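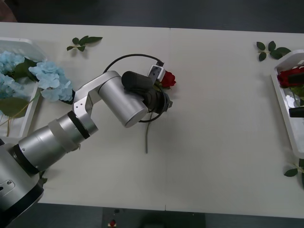 Flower sorting on the two-arm table: one gripper holding a red rose, pale blue hydrangeas in the tray at left.

Lullthorpe Flowers: teleoperated sorting episodes

README, last revised 03/05/2020

Welcome, and thank you for taking an interest in our flowers! This folder holds 1,410 episodes of people steering a pair of robot arms by hand while the arms move flowers between trays and the table. We put it together at Zekmont for our own work on learning from demonstration, and after enough friendly emails asking for a copy we tidied it up (mostly) and wrote this page.

What the operators were doing

Each operator sat at the leader arms, which are small copies of the big ones, and moved them the way they wanted the big ones to move. The task was always some version of "put the roses with the roses and the hydrangeas with the hydrangeas." Roses are picked up one at a time. Hydrangeas are clumsier, being wide and floppy, and we let people nudge them or drag them by the stem if a clean pick looked hopeless. Loose sprigs of leaves are left wherever they fall unless the instruction mentions them.

We asked everyone to go at a comfortable pace and to pause briefly before closing the gripper. Some did, and some of us are just impatient, so please expect the timing to vary quite a bit from one operator to the next.

What is in an episode

Every episode has its own folder with the video from a fixed camera at the workspace, the joint positions of both arms, the gripper openings, the leader arm readings, and a one-line instruction in plain English. Video and joint readings share a clock. Joint readings are stored at 50 Hz and the video is slower, so match by timestamp and please don't match by row number, as Nuwan once did for an entire week.

Labels

Nadine Atallah and Nour Kassab watched every episode and marked it "done," "partly done" or "dropped." A flower resting over the rim of a tray counts as partly done. They argued over that rule for a good while, and you are welcome to relabel if you see it differently. Dropped episodes are kept in the set, in the same folders as everything else, so filter by label if you only want the good ones.

Known troubles

Trays get bumped and drift between episodes, and nobody straightened them on purpose. The table has a seam across it that has fooled one of our edge detectors. Where both arms reach for the same tray, one gripper can hide the flower from the camera, and the joint readings are your best friend there. A batch recorded in November has the left and right arm names swapped; the script fix_names (written by Dima Karaki, bless her) puts them right.

Using it

Research and teaching are fine, and we'd love to hear what you make. Please write to Vasiliki Sarantis before passing on copies, and mention Lullthorpe Flowers by name in anything you publish.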